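Search the archives
Search this list

[shop-arm] Re: simulating before we build the kitchen bench
From: Brayden Grewal
Date: 2 Mar 2018

Suha Shboul wrote:
> Before we buy wood for the test bench, can someone
> confirm the arm can work over the counter and also get
> up to the shelf from one base position? Rawan wants the
> shelf fixed to the wall and I would like to drill it once.
> Also, is the toaster in the way or not?

Suha,

Yes to one base position, in the simulator at least. I put the base in front of the counter toward the left, and the gripper gets over the shelf and over the middle of the counter without moving it. I have not checked the far right end of the shelf and would not promise it.

The toaster is fine where it is on the right. I gave it a collision box slightly bigger than the body so the planner stays clear of it. I would leave it in the real build too.

Two problems. First, the elbow comes close to the front edge of the shelf on some paths. I added a waypoint and it behaves now, but please don't make the shelf any deeper than the drawing. Second, contact with small items is still touchy. With the default step the fingers jitter when they close. I ran 1,000 resets overnight with the smaller step and 51 ended with the planner giving up. The log is in the Edano folder, and the bad ones are marked.

Katia, can you look at the friction values before anyone copies them over? I took them from the old Gistent config and don't trust them.

Renders from the current setup:

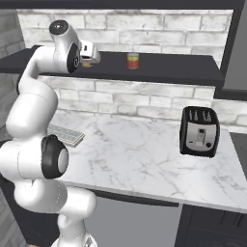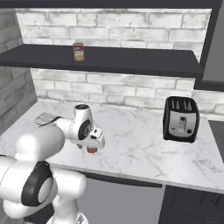 Arm at the shelf (first) and over the counter (second), same kitchen model.

Brayden

Filed under: Robot arms, Simulation, Shop projects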